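The rulebook stops at the elbow

There is a new code of practice for robots that put furniture together, and it runs to 40 pages. I have read all of them, twice, and I am still waiting to be told what counts as finished.

The Laltov code, as it is known in the trade, was put out in April after a long spell of drafts. Its aim is fair enough. Two-armed machines are being shown off with flat-pack tables, stools and shelves, and buyers have no way of comparing one claim with the next. Cernetti says its system can build a side table. So does Morsy. Neither says how many goes it took, or who laid out the parts.

So the code lays down some rules. One arm should hold the main part while the other brings the piece to be fitted. Spare parts must be kept where the moving arm won't knock them. The work surface must be covered or matted so the part is not scratched. A cover is all very well, but a loose sheet can ruck up under a corner, and the code has nothing to say on how it should be fixed down. I asked why and was told that this was "a matter for the site".

Then there is grip. Section 7 wants the force on a part kept low enough to leave no mark, which sounds sensible until you look for a number. It gives none for plastic. It gives one for softwood, and that comes from a test on nine samples. Nine! I would want more than that before I trusted a garden chair.

My bigger quarrel is with the pass mark. A machine meets the code if it manages 50 builds in a row without a person touching the parts. Read the small print, though, and a person may still set out the parts before each build, and may "restore the starting state" at any time. That could mean nearly anything.

Table work with white moulded parts, two arms to the job: 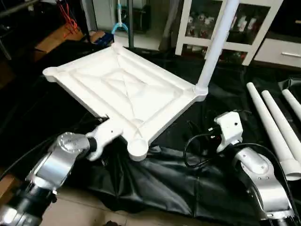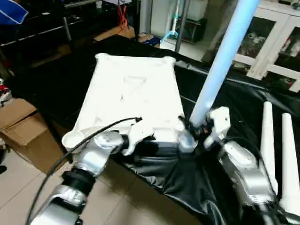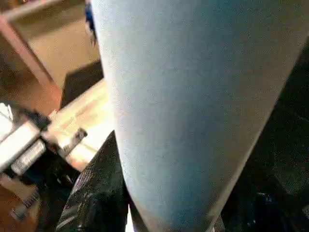

Stena, which runs a test hall and has sat through more of these trials than most, would like every failed attempt written down along with the good ones. It asked for this in the first draft and again in the last. The published text says records of failure "may be kept". I have never met a sales team that kept a record it was free to lose.

None of this makes the code worthless. The part on stopping distances is clear, and the rule that cables must be kept clear of the joints – a dull one, and often broken – ought to be pinned up in every workshop. But a buyer who sees the badge on a brochure will take it to mean that the table stands up when the robot is done. The code does not ask anyone to turn it over and lean on it.

A review is promised. Until then, ask the seller for the full run of trials, start to end, with the bad ones left in.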